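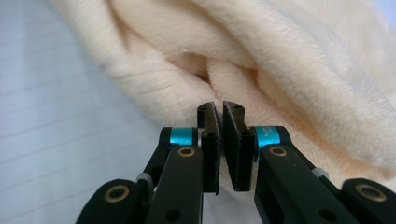

# The Room on Parisi Street

Vibeke Fogh rented out the back bedroom because the boiler had gone and the new one cost more than she had. She put a card in the window of the grocery store and took the first person who called.

He was named Gualtiero Greco. He was older than she had expected, and he came with one suitcase and a radio. He looked at the room from the doorway and asked which way the window faced.

"East," she said. "Over the yards."

"I'll take it."

He paid in cash for two months and asked for a receipt. She didn't have a receipt book, so she wrote it on the back of a gas bill envelope, and he folded it and put it in his shirt pocket.

For the first week they hardly spoke. He got up before she did. When she came down to the kitchen his cup was already washed and upside down on the drainer. She worked at the Altstead library, on the returns desk, and when she got home at six he was usually in his room with the radio on low. It was always a man talking, never music. She couldn't make out the words through the door.

Her sister-in-law Ada Costa wanted to know all about him.

"What does he do?"

"He's retired, I think."

"From what?"

"I didn't ask."

"You let a man into your house and you didn't ask?"

"He gave me two months up front, Ada."

Ada said that was exactly what a person would do if they had something to hide, and then she talked about her knee for a while.

In November the cold came early. Vibeke had the new boiler by then, but the back bedroom was over the porch and never got properly warm. She went up to the attic and found the peach blanket that had been on her mother's bed. It smelled of the cedar chest. She hung it over the banister for a day and then left it outside his door, folded, with nothing said.

The next morning there was a jar of honey on the kitchen table. The label was handwritten and said Clarell, which was a village up the valley, nine miles or so past the last bus stop.

"Is this from you?" she asked him that evening. She had knocked on his door to ask, which she had never done before.

"My brother-in-law keeps bees," he said. "Thaddäus. He gives me too much."

"You have family in Clarell?"

"I had a house in Clarell." He had his glasses pushed up on his forehead. Behind him she could see that the bed was made and that the blanket was on it, pulled tight at the corners.

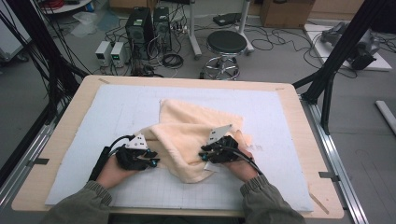 She didn't ask about the house. She said the honey was very good, and went back down and made herself an egg.

It was Nisreen Mansour who told her. Nisreen ran the reading group at the library and had grown up in Clarell, three doors from the church. Vibeke mentioned the name while they were stacking chairs.

"Greco? With the hardware store?"

"I don't know about a hardware store."

"He had it for years. Then his wife got sick. He sold the store, and later on he sold the house, and people said he'd gone to the coast." Nisreen set a chair on the pile. "She used to give us screws to play with. Big ones, out of the damaged bin. We loved them."

Vibeke thought about that on the walk home. She had pictured a few kinds of life for him and a store had not been one of them. She tried to remember whether she had ever been in it. Her husband might have. He used to drive a long way for the right hinge.

When she came in, Gualtiero was standing on a chair in the hall, doing something to the light.

"It was buzzing," he said.

"It's buzzed for years."

"It's a loose screw. It's nothing." He turned it a little more and got down slowly, holding the back of the chair. "There's a drip under your sink, too. I didn't want to touch it without asking."

"You can touch it," she said.

He went to get his tools. They were in the suitcase, it seemed, wrapped in a piece of green cloth, and she wondered what he had left behind to make room for them. She took off her coat and filled the kettle while there was still water to fill it with, because he said he would have to shut off the valve.

He lay on the kitchen floor with his head in the cupboard. His socks had been darned at the heel in a wool that didn't match.

"Hand me the small wrench," he said.

She looked at the tools. There were three wrenches and none of them looked small to her. She picked the one on the left.

"The other one."

She gave him the other one. It took nearly 20 minutes. When he was done he had her put her hand under the pipe and feel along the joint.

"Dry," she said.

"Check it again tomorrow."

She made tea and he sat down at the table with his, which he had not done before. He brought the radio down without her asking. The man was talking about the price of feed, and after that the weather for boats, though they were a long way from any sea.

"Do you follow this?" she asked.

"No," he said. "My wife liked the voice."

They listened to the rest of it. After the forecast he washed both cups and set them upside down on the drainer, and Vibeke got up to see if there was any bread for the morning.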